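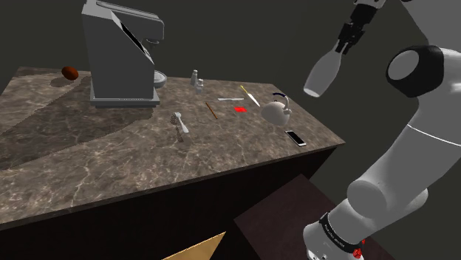
Vol. 3, No. 2

Household Tips: Putting on a Film Night at Home or in a Small Hall

Pick the film early and find out who holds the screening rights. A disc or a streaming account covers watching at home with family and friends. It doesn't cover a showing in a library, church hall or club room, even when entry is free. Write to the distributor, give the number of seats and the date, and ask for the fee in writing. Documentary makers often have a separate rate for community groups.

Darkening the room

Blackout cloth is sold by the yard and does a better job than doubled bedsheets. Cut it two inches wider than the window on every side and hold it up with painter's tape or spring clamps. Check for light under the door and lay a rolled towel there. Leave exit signs uncovered.

The screen

A smooth white wall is fine for a group of friends. For a sheet, choose plain white cotton with no pattern in the weave. Iron it, hem a pocket along the top and bottom, and run a length of dowel through each. The bottom dowel keeps it from rippling when the heat comes on. Set the lower edge of the picture above the heads of the front row.

Sound

Most complaints after a showing are about sound. The speaker inside a projector is too weak for more than a few people. Put a pair of powered speakers at the front, at ear height for someone seated, and play a stretch of quiet talking. Walk to the back row and listen. A full room soaks up sound, so set the volume a little higher than seems right when it's empty. Turn on captions if the film has them.

Chairs and cords

Leave a center aisle wide enough for a wheelchair, and a space at the end of a row where one can stay. Stagger the chairs so people look between the heads in front. Run extension cords along the wall. Where a cord has to cross a walkway, use a rubber cord cover or gaffer tape. Duct tape leaves glue on wood floors.

Coffee and snacks

Serve before the film and again before the discussion. Turn off anything that grinds, steams or beeps once the film starts. Pretzels and soft cookies in paper cups are quieter than chips in bags. Wipe spilled soda off a wood floor right away with a damp cloth, then a dry one.

Talking afterward

Bring the lights up halfway and wait until the credits have finished. Have two or three questions written on a card. With a film on a touchy subject, such as family size or money, ask about something in the film first and leave people's own lives for them to bring up.

Packing up

Let the projector fan stop before you pull the plug. Coil cords loosely and close each one with a strip of hook-and-loop tape. Roll the screen around its dowel with the clean side in. Folding it puts creases back in the middle of the picture.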